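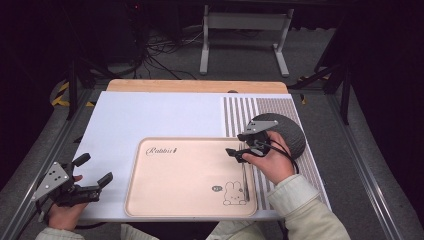

Lista de verificação de segurança — posto de mesa com garras manuais
Anexo ao plano de aquisição de equipamento, unidade Gavia

Âmbito: posto existente, operado por uma pessoa sentada, com uma garra em cada mão. A verificação serve de base ao pedido de orçamento para novos postos do mesmo tipo. Cada ponto tem resultado (C, conforme; NC, não conforme; V, a verificar) e comentário. Os comentários com efeito no orçamento levam a indicação [O].

Secção 1. Estrutura e mesa

1.1 Perfis laterais de alumínio fixos, sem folga à mão. Resultado: C.
Comentário: reaperto feito em outubro. Manter a mesma secção de perfil nos postos novos para não duplicar o stock de cantoneiras e porcas. [O]

1.2 Montantes verticais sem oscilação com o operador a trabalhar. Resultado: V.
Comentário: oscilação ligeira no montante direito quando se apoia o antebraço com força. Não afeta a tarefa. Repetir o ensaio com a mesa carregada.

1.3 Arestas acessíveis protegidas no lado do operador. Resultado: NC.
Comentário: os topos dos perfis estão abertos do lado onde a pessoa se senta. Pedir tampas à Neltby, que as tem em catálogo para o perfil em uso. [O]

1.4 Superfície de trabalho plana e estável. Resultado: C.
Comentário: a placa branca ocupa a maior parte do tampo e o painel de madeira clara fica na extremidade oposta ao operador. Na junta entre os dois não se detetou ressalto ao toque. Para os postos novos, a Rocha propõe tampo único. Aceita-se, desde que o acabamento não seja brilhante. [O]

1.5 Base antiderrapante sob os objetos. Resultado: V.
Comentário: a base às riscas do lado direito desloca-se quando se puxa um objeto na horizontal. Avaliar fixação por velcro nos cantos. Não colar: a base tem de sair para limpeza.

Secção 2. Garras e preensão

2.1 Dedos sem fissuras, sem rebarba e com abertura simétrica. Resultado: C nas duas garras.
Comentário: registar a abertura em vazio no início de cada turno. O valor não está a ser anotado de forma regular.

2.2 Placa metálica triangular firme no corpo da garra. Resultado: C à esquerda, V à direita.
Comentário: na garra direita um parafuso roda à mão. Aplicar trava-roscas de força média e voltar a verificar ao fim de uma semana. Incluir jogo de parafusos de substituição na encomenda. [O]

2.3 Cantos da placa quebrados ou boleados. Resultado: NC.
Comentário: cantos vivos ao tato nas duas placas. Retificar as existentes na oficina. Nas novas, a quebra de aresta deve constar do desenho enviado à Voso, e não como nota à parte — da última vez a nota perdeu-se entre a cotação e a fatura. [O]

2.4 Massa suportada por mão compatível com o tempo de sessão. Resultado: C, com limite.
Comentário: 467 g por garra, pesada sem cabo. Com cabo suspenso a carga sentida aumenta, e o valor de catálogo não a contempla. O limite pedido para modelos novos é de 400 g. A proposta da Voso cumpre. A da Neltby fica acima e só se considera se vier com apoio de antebraço.

2.5 Manga do operador livre dos dedos e do mecanismo. Resultado: V.
Comentário: o trabalho é feito com casaco de manga comprida e o cabo da garra direita passa em volta do pulso e segue ao longo da manga. Ver 3.2. Punho justo obrigatório a partir da próxima revisão da instrução de trabalho.

Secção 3. Cabos

3.1 Bainha íntegra em todo o comprimento acessível. Resultado: C.
Comentário: inspeção visual e táctil, sem corte nem esmagamento.

3.2 Cabo da garra com alívio de tração e sem laço em torno do membro. Resultado: NC.
Comentário: o laço no pulso direito é prática corrente por falta de ponto de suspensão. Prever calha ou braço de suspensão superior em cada posto novo e instalar um no existente. É a linha com maior urgência do plano. [O]

3.3 Cabos de chão agrupados e fora da passagem. Resultado: NC.
Comentário: cabos pretos emaranhados no pavimento de alcatifa, para lá da mesa, junto ao suporte metálico cinzento-claro. Risco de tropeção e de arranque de ficha. A calha de piso da Rocha está cotada ao metro, faltando confirmar se a base adere a alcatifa ou se exige fixação mecânica. [O]

3.4 Identificação dos cabos nas duas pontas. Resultado: NC.
Comentário: etiquetas só do lado da garra. Etiquetar antes de qualquer mudança de sala.

Secção 4. Zona envolvente

4.1 Fita amarela e preta de sinalização legível. Resultado: V.
Comentário: há fita dos dois lados da mesa. Falta verificar a aderência à alcatifa em toda a extensão. Incluir 2 rolos por posto. [O]

4.2 Iluminação suficiente para lá do plano de trabalho. Resultado: NC.
Comentário: a mesa está bem servida, mas a zona de trás fica às escuras, incluindo o armário de equipamento. Quem vai ao armário durante uma sessão atravessa a área dos cabos indicada em 3.3. Os dois pontos devem ser resolvidos na mesma intervenção. [O]

4.3 Indicador vermelho do armário com significado documentado. Resultado: NC.
Comentário: a instrução do posto não diz o que o indicador assinala. Pedir o manual à Neltby e afixar legenda na porta.

4.4 Suporte metálico de pavimento estável. Resultado: C.
Comentário: pés assentes na alcatifa, sem balanço. Sem uso atribuído na instrução. Decidir se fica ou se sai, visto que ocupa área contada no desenho de implantação.

4.5 Paragem ao alcance do operador sentado. Resultado: V.
Comentário: ensaiar com operadores de estatura diferente e com as duas garras empunhadas. A largada da garra tem de ser possível sem olhar para ela. Considerar pedal como alternativa, cotado à parte. [O]

Secção 5. Objetos de trabalho

5.1 Objetos sem arestas cortantes nem partes soltas. Resultado: C.
Comentário: lote em uso com tabuleiro cor-de-rosa claro de cantos arredondados, com a palavra "Rabbit" e desenho de coelho, vareta cinzenta fina e disco cinzento-escuro de superfície texturada. O rebordo do tabuleiro permite preensão lateral sem contacto dos dedos com a placa.

5.2 Objetos finos acessíveis sem forçar o punho. Resultado: V.
Comentário: a vareta, quando encostada ao lado direito do tabuleiro, obriga a inclinar a garra. Medir o ângulo do punho e rever a posição inicial se exceder o previsto na instrução.

5.3 Substituição de objetos prevista em orçamento. Resultado: NC.
Comentário: as reposições têm saído da rubrica de consumíveis gerais. Criar rubrica própria. Comprar tabuleiros iguais em dobro, dado que as referências decorativas saem de venda sem aviso. [O]

Secção 6. Resumo para o plano de compras

Valores por posto, sem IVA, segundo as cotações recebidas:

Estrutura, tampo único e tampas de perfil (Rocha, Neltby): 912 euros
Par de garras, com aresta quebrada e jogo de parafusos (Voso): cotação revista pendente
Suspensão superior de cabos: por cotar
Calha de piso: ao metro, depende de 3.3
Iluminação da zona de trás: orçamento do edifício, fora deste plano
Fita, velcro e etiquetas: consumíveis do posto

Condições a incluir na encomenda:

a) Desenho com revisão indicada, anexo à nota de encomenda e não ao correio eletrónico.
b) Massa da garra medida com o cabo montado e declarada pelo fornecedor.
c) Prazo de entrega de peças de desgaste indicado em separado do prazo do conjunto.
d) Receção provisória só depois de repetidas as secções 1 a 4 no posto montado.

Decisão quanto ao posto existente: pode continuar em uso com sessões limitadas, na condição de 3.2 e 3.3 serem corrigidos antes da próxima verificação. Os pontos 1.3 e 2.3 podem esperar pela entrega das peças, com proteção provisória em fita têxtil.

Pendente: resposta da Neltby sobre o manual do armário e confirmação da Rocha quanto à fixação em alcatifa.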